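Finally getting round to writing up my visit to the Atell lab, which I've owed a couple of you for ages!

I'd been trying to get in since November. Junenent, the little company that shares the floor with them, runs tours for suppliers and hangers-on (I'm the second kind), and I squeezed onto one with six strangers, so 7 of us in all. Coffee first, then a safety talk that went on longer than the coffee did.

I'm glad they gave it, though, as the best part of the whole visit was a thing going wrong. They have an arm in the back room they call Brokeck, and the plan was for it to pick up a jar and set it down on a tray, over and over, while we stood behind the yellow tape and said ooh. It did 25 of them without a wobble. Then it closed on the next one a bit off center, and kept closing. The jar tipped, the lid popped off, and there was flour all over the tray and a good bit of the floor. Our guide hit the red button and the arm stopped dead with the jar still hanging there at a silly angle.

I asked why it hadn't felt the jar slipping. The grip limit had been raised to 190 for a heavier job the night before and never put back, so the software thought all that squeezing was fine. One number! They wrote it up in the fault log while we watched, and I liked them a lot for not shooing us out.

After that we moved through to the main room, black ceiling, long white desks, plants dotted about, where people work with hand-held grippers.
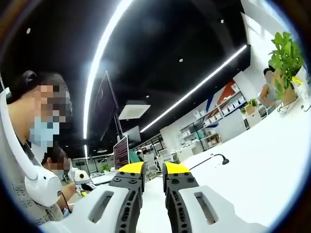
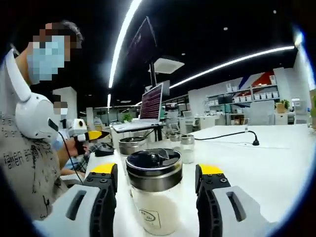
I wanted to know what they'd change. The limit is going to reset itself every time the arm powers up, and the tape is moving back 2 feet (fine by me, I had flour on my shoes). They're also arguing over whether to use plastic jars for tours. The guide was against it, the person with the broom was very much for it.

Lunch was at Tlapale on the corner, where I had the soup and should have had the tacos. If you want to go, write to Junenent and ask for the morning tour, the afternoon one skips the back room.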